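Home News Environment Lakes & Rivers Opinion Contact

Drarkum Lake weed plan has plenty of money and not many answers

August | By the Coltescombe newsroom

4 min read

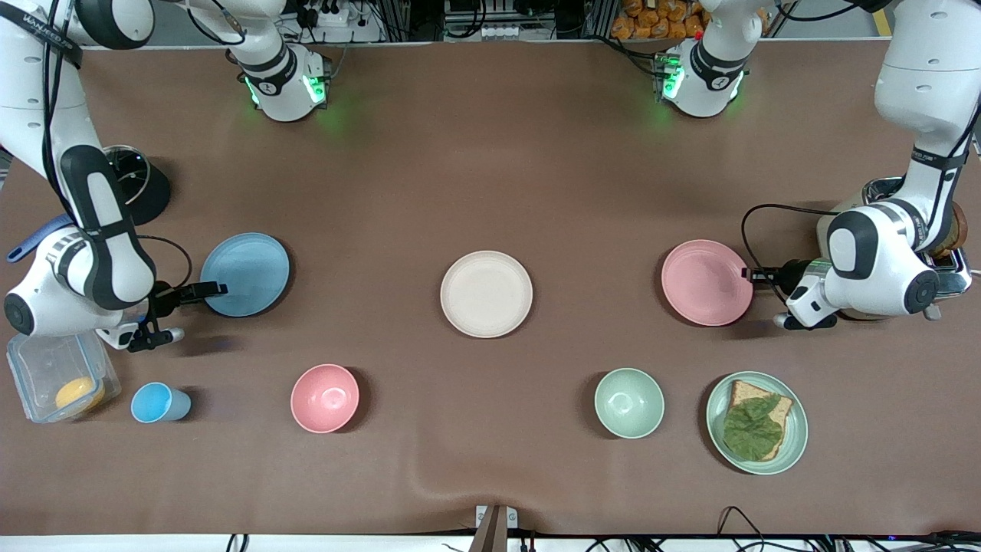 Coltescombe council says it will have Drarkum Lake clear of Eurasian watermilfoil within two summers. Anyone who has lived near the lake for a while will have heard something like that before.

The plan, released this month, would see mats of heavy fabric laid over the worst patches on the lake bottom, with divers pulling the rest by hand. Work would start at the public boat launch and move along the east shore toward the mouth of Sirkilthorpe Creek. The contract has gone to Hoekstra, the firm that ran the weed harvester here until the council parked it.

That harvester is a good place to start asking questions. It cut milfoil for 9 seasons, and the milfoil came back every one of them. Milfoil grows from broken bits of stem. A piece as long as your finger can drift across a bay, settle in the mud and root. Cutting it with a machine and missing some of the trimmings is a fine way of planting more, and residents on the east shore were saying so long before the council agreed.

The new plan admits as much in one sentence on its second-last page. It doesn't say how far the harvester spread the plant, or whether anybody checked.

What it does have is a map showing 16 patches, shaded by how thick the growth is. The map comes from a survey done in early spring, when milfoil is only beginning to come up. Paddlers who were out in July will tell you there is a bed off the swimming beach big enough to stall an outboard. It isn't on the map. Asked about this, the council said the survey was "a baseline" and that more mapping would follow "as resources allow."

The mats themselves are a fair idea. They block the light, and plants underneath generally die off in a couple of months. They also smother everything else down there, including the native pondweeds that young perch hide in, and they need to be checked and cleaned or silt builds up on top and new weed roots straight into it. The budget has a line for buying and laying the mats. There is no line for cleaning them.

Then there is the question of how the weed gets into the lake in the first place. Over the long weekend, 123 boats went in at the public launch, according to the council's own tally. The launch has a sign asking people to clean, drain and dry their gear. It has no wash station and no tap. One was promised in the last lake plan and has been moved in this one to a list headed "future considerations."

A petition asking for the wash station to be built before any mats go down has 1,856 signatures. The council has received it and will "take it into account." The reply didn't say when.

Supporters of the plan argue that doing something is better than another year of talking, and that hand pulling has worked on smaller lakes. That may be right. Smaller lakes also tend to have one launch and not much creek flow, while Drarkum has three places to put a boat in and a creek that carries plant bits down from the Sirkilthorpe ponds every time it rains hard. Those ponds have milfoil too. They sit just over the municipal line and are not covered by the plan.

Hoekstra would not discuss its methods before work begins, but said its crews would use floating curtains to catch loose pieces while divers are in the water. The council says it will post progress reports online. It said the same about the harvester, and the most recent of those reports still on the website is a single page with no figures on it.

The first mats are due to go in near the launch next spring, once the water has warmed enough for divers. The east ramp will be closed while that is done, and boaters are being told to use the two smaller ramps on the far side, neither of which has so much as a sign.

Comments on the plan can be left at the Coltescombe municipal office or by email until the end of the month.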